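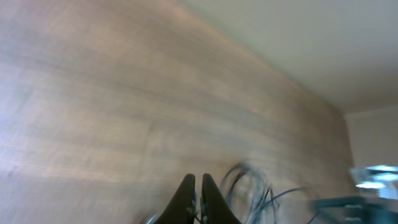

Wrist camera view from the Mundora two-finger kit, arm in motion, fingers nearly closed.

Mundora Wrist Kit
Two-finger gripper with wrist camera, for small arms

SKU: MW-2F
Price: $3,448
In stock. Orders in by noon Friday ship the same day.

Overview

The Mundora is a gripper and a camera that bolt to the end of an arm you already own. It picks things up and it shows you what it was looking at when it dropped them. We have been selling it out of the Skaltora shop since last August, mostly to labs, a few small packing lines, and one cabinetmaker who has yet to explain what he's doing with it but keeps ordering fingertips.

The picture at the top of this page comes straight from the wrist camera. When the arm swings, wood grain turns to streaks and cables grow ghosts. Other sellers will show you a nice clean shot of a cube on a white table. You'll get that too, when the arm is standing still. Plan on both kinds.

What you see from the wrist

The camera mount is set so the fingertips come up from the bottom middle of the picture. That leaves the upper part clear for whatever you're reaching toward. The fingers are dark and come to rounded tips, so against pale wood they're easy to pick out even when the rest has gone soft. Against a black rubber mat, less so. We sell a light gray mat for $19 and we make almost nothing on it.

If your arm has loose cabling near the wrist, it will show up on camera sooner or later. Your software may decide a cable loop is the most interesting object in the room. Use the clips.

In the box

Gripper body with two fingers, fitted
Wrist camera and mount
Adapter plate (say which arm you have when you order)
Power and data cables
7 cable clips
Spare fastener bag
Hex keys, in the sizes you need plus one you don't
Printed setup sheet

What's not in the box

The arm. We get one of these emails a month. The kit also doesn't include a computer, a table, or the Brukia quick-change plate, though the holes line up if you have one.

Setup

Bolt on the adapter, then the gripper, then the camera mount. Run the cables with the wrist turned all the way one direction and then all the way the other before you clip anything down. Leave slack, but less slack than you want to. First-timers should allow an afternoon. Itzel Zepeda, who wrote the setup sheet, can do it before her coffee gets cold and would like everyone to stop using her as the benchmark.

Check finger alignment before the first run. Close the gripper slowly and stop just short of contact. You should have a thin, even gap from the tips down. If it looks like a wedge, loosen the finger screws, square things up, and try again.

Maintenance

Retighten the finger screws every 3,000 cycles. The control software keeps the tally and will nag you. You can turn the nagging off, and the people who do that are our best customers for spare fasteners.

Wipe the lens with a dry cloth. Please don't use the stuff under the sink.

Known annoyances

Fast moves blur. Slow the wrist down near the target, or throw out the worst stills before you train on them. More light on the bench helps more than any setting in the menu.

Shiny and clear plastic at the side of the view can throw off the auto exposure. Lock it once you like the picture.

The Shehata driver package works fine but forgets the camera name after an update. There's a one-line fix on the setup sheet, on the back, where it's easy to miss.

Returns and warranty

Thirty days to send it back if it's complete and still shaped the way we shipped it. One year on the gripper and camera. Fingertips count as wear parts, and so does anything that has been driven into a table at full speed. We can read the log.

Also on this page

Replacement fingers, pair
Clip and fastener refill
Light gray bench mat
Brukia quick-change plate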